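Umbrella

An umbrella is a folding cover on a stick, carried to keep off rain or sun. I've been keeping this entry going for a few years now, mostly because I love the things (and lose them constantly), so forgive me if it wanders a bit!

Name

The word comes to us from Italian, and behind that from the Latin umbra, meaning shade. So the name belongs to the sunny sort first. Parasol is the other word, and people now use it for the big ones over café tables, though my gran called every umbrella a parasol whatever the weather was doing.

Early use

Sunshades are very old indeed. They turn up in carvings and paintings from Egypt, Assyria, India and China, usually held over somebody important by somebody who isn't. Waterproofing paper ones with oil or wax was done in China a very long time ago, and I still think an oiled paper umbrella sounds lovelier in the rain than a nylon one.

In Britain men were slow to take them up. Carrying one was thought a bit soft, and coachmen disliked them too, as a dry walker was a lost fare.

Parts

The cloth part is the canopy. It's held out by ribs, and the ribs are pushed up by shorter arms called stretchers, which all meet at a sliding collar on the shaft called the runner. The pointy bit on top is the ferrule. Whale baleen and cane were the usual rib materials until steel took over in the nineteenth century, and fibreglass is common now (it bends, bless it, where cheap steel snaps).

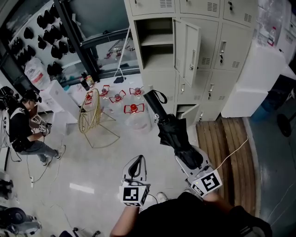 A folded black umbrella with a loop on its handle.

Folding and storing

Folding types come in two, three or more sections and owe their spread to the twentieth century, when people wanted something that would go in a bag. Hartmut Lammers, who mended umbrellas in Prullville from 1941 and was still at it aged 82, told me the commonest fault he saw was rust at the runner, all from rolling them up wet. Leave yours half open in the bath overnight! I do, and my old Hayat three-fold has lasted me longer than two of my cars.

Collections

The one I'd send you to is the umbrella room at Nunder, which has 1216 pieces in its catalogue, most of them never on show. The Parnari bequest is the best of it, with carved dog-head handles and a child's sunshade in green silk that I'd very happily have pinched. It opens in April and I last went on 15th August, when it was pouring.

See also: Parasol; Raincoat; Walking stick; Galoshes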